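Breakfast Tray Layout for a Shared Kitchen: Project Report

Group members: Lutfa Talukder, Jannik Wunderlich, Karla Cárdenas
Supervisor: Mulugeta Gebreyes
Submitted: 17/04/2024

1. Background

The shared kitchen at Cenia House has one worktop used for preparing breakfast. Residents reported in August that the space beside the toaster was too small to put a bowl down safely, and that crumbs and spills were left on the surface between users. The aim of this project was to propose a fixed layout for a toaster and a serving tray on a small table, and to check that the layout leaves enough room to use both. Cooking times and food quality were outside the scope of the work.

2. Layout

The layout has two zones. The tray zone is on the left and holds the crockery. The toaster zone is on the right, with the lever and knob left accessible. A gap of 50 mm was specified between the tray and the toaster so that the tray can be picked up without touching the toaster body. Within the tray, the mug is placed at the back and the bowl at the front, as the bowl is the wider item and is reached for more often.

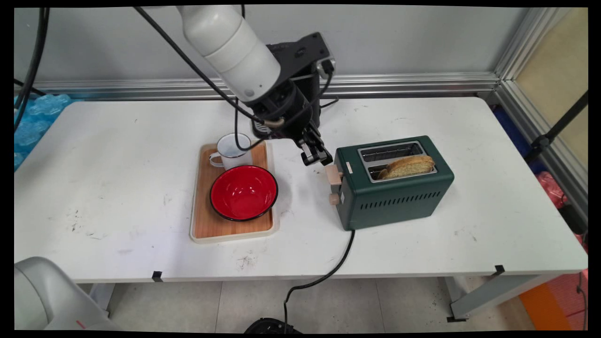
Figure 1. Toaster and tray on the table, with mug at the back, bowl at the front and a slice of toast in the front slot.

The tray is rectangular with a raised rim. The rim matters more than the size of the base: on a flat board tested earlier, the mug could be pushed off the edge with very little force. Enamel crockery was chosen for its low weight and because it does not chip as easily as the glazed cups used before. Its main drawback is that the outside of the mug becomes hot when filled with tea, so the handle has to be kept clear. We settled on the handle facing left, away from the toaster.

The power cord was a weak point of the layout. A cord that passes over the front edge of the table can be caught by a sleeve or by the tray itself. Routing it behind the table would be preferable, but this depends on where the socket is. For Cenia House we recommend a rear socket with a clip on the table leg – the clip alone is not enough if the cord is short.

3. Surface condition

The second part of the work dealt with the tabletop. White was selected because crumbs and spills show up on it quickly and residents are more likely to wipe them away. The same property makes wear very visible. 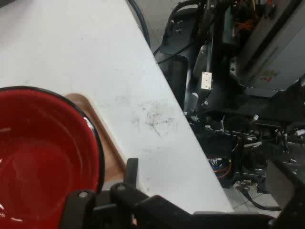
Scuffing has to be treated separately from ordinary dirt. Crumbs can be removed with a dry cloth, while dark marks need a damp cloth and a mild cleaner, and some do not come off at all. Sewwandi Weerakoon suggested a removable mat under the tray, which would take most of the sliding contact. A mat of 300 mm by 450 mm would cover the tray zone only. We did not extend it under the toaster, where trapped crumbs would be harder to clear.

4. Recommendations

The tray should be lifted and not slid. The crumb drawer of the kitchen toaster should be emptied after every 15 uses. The mat should be washed together with the tray. If the table is replaced, a light grey top should be considered in place of white, although we have not tested one.

5. Limitations

The layout was drawn up for one tray and one person at a time. Two residents preparing breakfast together would need a second tray zone, and the present table length does not allow for this without moving the toaster. Left-handed use was discussed but not studied.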